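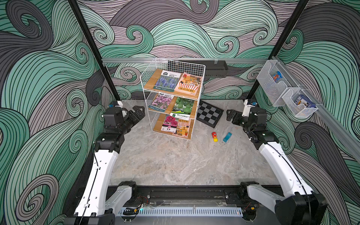
Progress report to the Skasteo Fund
Curbside charging for residents without off-street parking, Koval district
Submitted 2020-10-04 by Halyna Ostapchuk, project lead

Status summary

The project is behind the original schedule for civil works and on schedule for everything else. The grant covers 18 charge points on residential streets, a booking and billing system, and a user study among drivers who have no driveway or garage. No change to the total grant is requested. One change to the order of streets is requested and is set out under Deviations.

Site selection and permits

Selection was closed in June. The first draft list was drawn up from parking permit records, which turned out to be a poor guide to demand. Many permit holders on the longer streets park elsewhere during the week, and several streets with few permits had a waiting list for home charging that could not be met. The final list gives more weight to the waiting list and less to permits.

Street permits have been granted for all sites except those on the east side of the canal, where the road surface is under a separate maintenance contract. The contractor has asked for trench depths to be restated in its own format. The restated drawings have been sent.

Civil works and grid connection

Trenching is complete on the western streets. Ducts have been laid and inspected. Cabinet foundations are in place, and backfill was accepted on first inspection at every site except one, where the sidewalk slabs had to be lifted and relaid.

The grid connection is the main constraint. The network operator has confirmed capacity on the western feeder but has asked for load management on the eastern one. In practice this means that charge points sharing a feeder must reduce output together when the feeder limit is reached. The controller supplied by Istum supports this and has passed its bench tests. It has not yet been tested on a live feeder with vehicles of different makes connected, and we regard this as the largest open technical item.

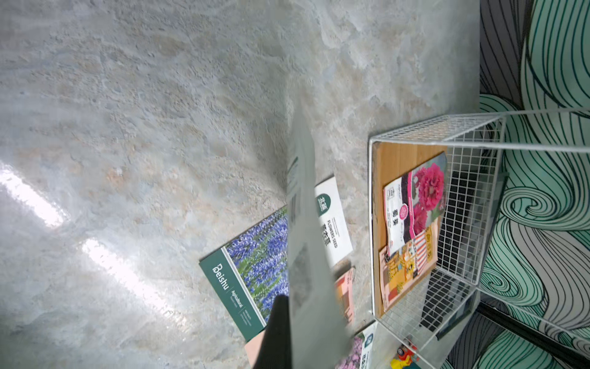

Brynhildur Briem has objected that the load management rule treats all vehicles alike: a plug-in hybrid with a small battery gets the same share of a limited feeder as a long-range car that has to leave early in the morning, and the study participants with the longest commutes will be the first to notice. She would like a departure time to be entered at plug-in.

The objection is accepted in part. A departure time field can be added to the app without a change to the controller, and Flilell has quoted for the work within the existing software budget. It will be optional. Drivers who leave it blank will get an equal share, as now. Priority by battery size has been ruled out for this phase – the charge points do not receive that information from the car in a reliable form.

Booking and billing

The app is in closed testing with project staff. Sessions start and stop correctly with both the card and the phone. Two faults remain open:

Receipts issued after midnight carry the previous day's tariff.
A session interrupted by a power loss is sometimes closed twice in the ledger, although the driver is charged once.

Lukian Mykhailiuk is handling both with the supplier. Neither fault affects safety, but the second must be fixed before public use, as the ledger is the source for the energy figures owed to the Fund.

User study

Recruitment letters went to 600 households. The questionnaire asks about present car, yearly mileage, where the car is kept overnight, and whether the household would consider an electric car if charging were available on its own street. Replies are still coming in and no results are given in this report. Melaniia Shevchuk will supply the tables with the next one.

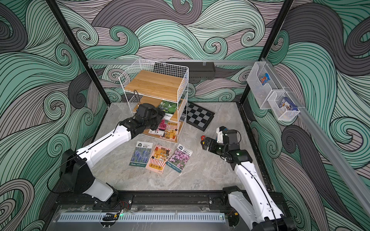 Left arm reaching into the middle level of the wire shelf.

Deviations

We request approval to energize the western streets first and to move the eastern streets to the following period. The number of charge points stays the same. The effect on spending is a shift of installation cost from this period to the next – the equipment has already been bought and is in storage.

Spending

Equipment spending is in line with the plan. Civil works are under plan for the reason given above. Staff costs are slightly over plan, caused by the second round of site selection, and will be met from the contingency line. The ledger extract and invoices are in the annex.

Next period

Live feeder test on the western streets, with mixed vehicles. Release of the app to study participants once the ledger fault is closed. Reply to the network operator on the eastern feeder limit. Marichka Bondarchuk will send the Fund the test plan before the live test begins, and comments on it can go to her directly.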